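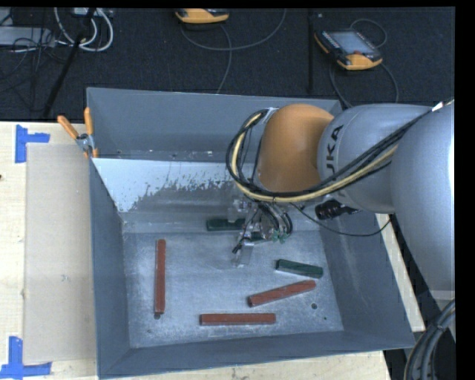

3.2 Bin Wear and Part Presentation

Figure 4. Grey metal bin on a pale wooden tabletop, holding reddish-brown bars and dark green blocks. The sloped panel toward the far side carries a large pale worn area, and the floor is covered with whitish scuffs.

The study looked at how open-topped metal bins wear when they hold short, hard parts over a long period, and how that wear relates to the shape of the bin. We used the Hiebert pattern, in which the inner surfaces slope toward a floor that is smaller than the opening. Parts placed anywhere near the rim tend to slide down and collect on the floor. This keeps them within reach, but it also means that the same surfaces take most of the contact.

Figure 4 shows one such bin with a mixed load of three bars and three blocks. The parts do not share a direction. One bar lies parallel to the left wall, one lies diagonally with an end raised, and one lies along the near wall. The blocks are at the far side of the floor and to the right. We recorded arrangements of this kind as "open", meaning that parts lie at several angles and are not stacked in rows. An arrangement was recorded as "closed" when all the bars lay side by side.

Wear was scored by two people working separately, Kirsten Holst and Normand Gauthier, using the five-step scale introduced by Beyene in the Bramden trial. A score of 0 means that the paint is intact. A score of 5 means that most of the paint on a surface has gone and that the edge of the bare area can be followed with a fingertip. Each inner surface was scored on its own – far slope, left wall, right wall, near wall and floor – and no overall score was given to a bin. Where the two scorers disagreed by more than one step, Yvette Vachon scored the surface again and her score was used.

In total, 486 surface scores were entered. The floor and the far slope had the highest scores in most bins, and the left wall had the lowest. The pale area in Figure 4 is typical of the far slope at the upper end of the scale. Its lower edge is ragged, and flecks of darker grey remain inside it. The right wall of the same bin has only faint scratches. The floor is scuffed over a wide area, with the brightest marks around the middle and toward the near side.

We also noted marks on the parts themselves. Paler dusting, such as that on the near side of the right-hand block in Figure 4, was entered as "surface dust" without any attempt to say where it came from. Lemieux has suggested that this kind of mark could be used as a measure of paint transfer, but a visual check alone cannot separate transferred paint from ordinary shop dust. We therefore left it out of the wear scores. Small holes in the floor were also left out, and scuffing near a hole was scored as part of the floor.

Two limits should be kept in mind. First, the bins came from a single supplier, Wokivier, and a different paint may wear in another way. Second, 31 of the bins were already in use when the study began in February, and their earlier loads were not recorded. For these bins the scores describe the condition of the surface but give no rate of wear. The other 30 were new, and only these are used in the comparison over time in Section 3.3.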